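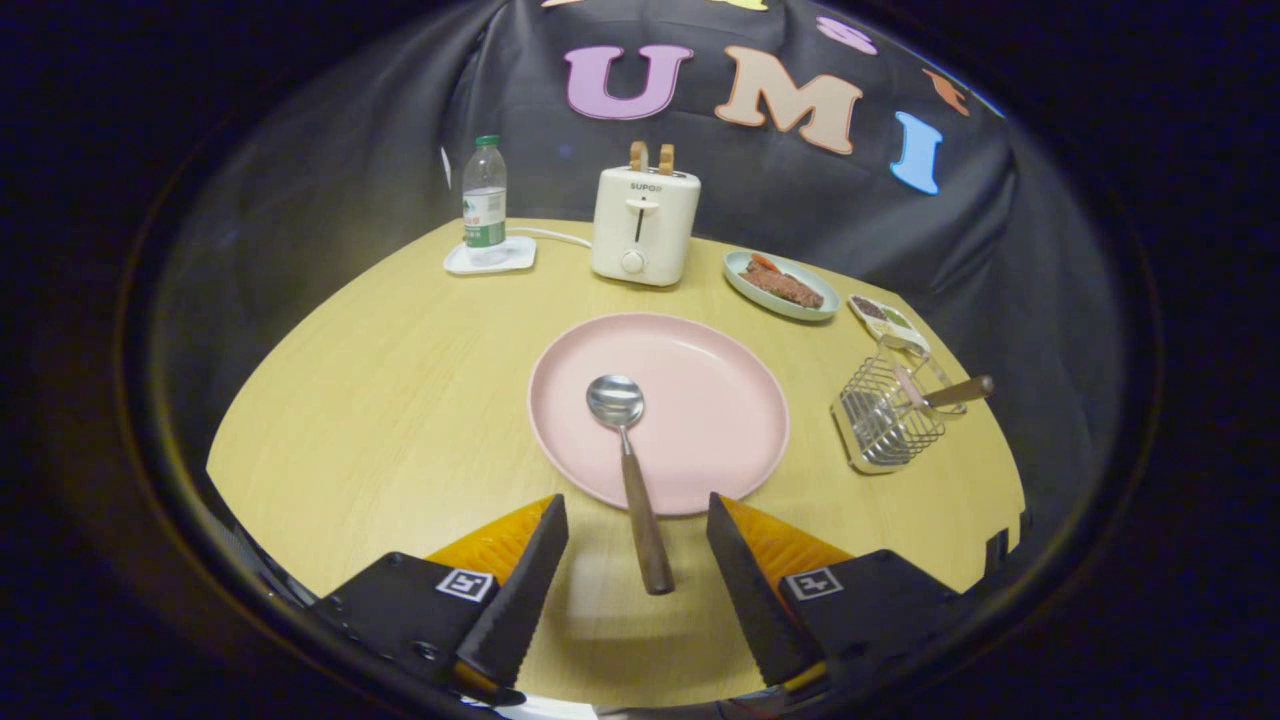
Mesa de preparación del desayuno en Farkham, con la tostadora de dos ranuras al fondo y la cuchara de mango de madera sobre el plato rosa.

**Farkham, diciembre.** El centro de ensayos domésticos Geraghty ha abierto un puesto de desayuno dentro de su programa Skekisico, dedicado a la disposición de utensilios y pequeños electrodomésticos en mesas de uso corriente. El puesto se suma a los de fregado y planchado, en servicio desde la primavera, y ocupa la sala 13 del edificio de Dresville, en la planta baja.

El programa estudia un problema conocido por cualquier fabricante de menaje: los utensilios se diseñan y se prueban por separado, pero se usan juntos. Una tostadora que cumple su norma puede resultar incómoda si el cable atraviesa la zona de paso de la mano, y un plato de ala ancha reduce el espacio disponible para todo lo demás. Geraghty registra la posición de cada pieza, la distancia entre ellas y el recorrido necesario para tomarlas y devolverlas a su sitio.

La configuración inicial parte de una mesa con acabado claro de veta de madera. El plato grande queda en primer término, con una cuchara metálica apoyada encima; el cuenco de la cuchara apunta al fondo y el mango, de madera marrón oscuro, sobresale del borde por el lado más próximo al usuario. La tostadora, de color blanco crema y marca SUPOR, se coloca detrás, con dos rebanadas de pan tostado asomando por las ranuras. A su izquierda hay una bandeja cuadrada blanca con una botella de agua de plástico transparente y tapón verde. El fondo es de tela negra con letras de fieltro recortadas.

Según la responsable técnica del programa, Lacey Nuttall, la orientación de la cuchara es uno de los parámetros que más afectan al resultado. «Un mango que sobresale se agarra bien, pero también se engancha con la manga. Medimos el vuelo sobre el borde en milímetros y lo variamos en cada serie», explica. La norma interna fija 26 milímetros como valor de partida, con incrementos y reducciones de dos en dos.

El segundo parámetro es el trazado del cable. En la posición fotografiada sale por la izquierda de la tostadora y pasa cerca del borde derecho de la bandeja. El protocolo contempla además una salida posterior y otra lateral derecha. En las tres variantes se anota si el cable obliga a levantar la bandeja para retirarla o permite deslizarla sobre la mesa.

El plan de trabajo prevé 3000 repeticiones repartidas en series, con cambios de posición entre una y otra. Cada serie comienza con una comprobación de cotas y termina con una ficha en la que constan los siguientes datos:

- distancia entre el borde del plato y la base de la tostadora;
- ángulo del mango de la cuchara respecto al eje de la mesa;
- posición de la bandeja y de la botella;
- trazado del cable y puntos de contacto con otras piezas;
- incidencias, con indicación de la pieza afectada.

Las piezas no se fijan a la superficie. Nuttall señala que el pequeño desplazamiento que sufren al manipularlas forma parte de la medición y se corrige únicamente al cerrar la serie. La botella se pesa antes de cada sesión; si la masa se aparta del valor anotado en la ficha, se sustituye.

El pan se repone al inicio de cada jornada. Las primeras pruebas internas mostraron que el grosor de la rebanada modifica la altura que asoma sobre la ranura y, por tanto, la facilidad de extracción, de modo que se trabaja con un solo corte por serie. La mermelada, la mantequilla y los cuchillos quedan fuera de esta fase y se incorporarán en la siguiente, junto con una segunda mesa de menor fondo.

La iluminación es cenital. El centro ha observado que el brillo sobre el metal de la cuchara dificulta la lectura visual del contorno y estudia añadir una variante con luz difusa. Las dos condiciones se tratarán como series independientes, sin mezclar sus fichas.

Los resultados de la primera fase se entregarán a los fabricantes adheridos en un informe con tablas de cotas y planos de disposición. La versión resumida, sin datos por modelo, podrá consultarse en la biblioteca técnica de Dresville con la referencia 2040. Geraghty mantiene abierta la recepción de muestras de menaje para la segunda fase: las piezas deben enviarse por duplicado, sin embalaje comercial y acompañadas de su hoja de dimensiones, a la recepción de la planta baja, de lunes a viernes en horario de mañana.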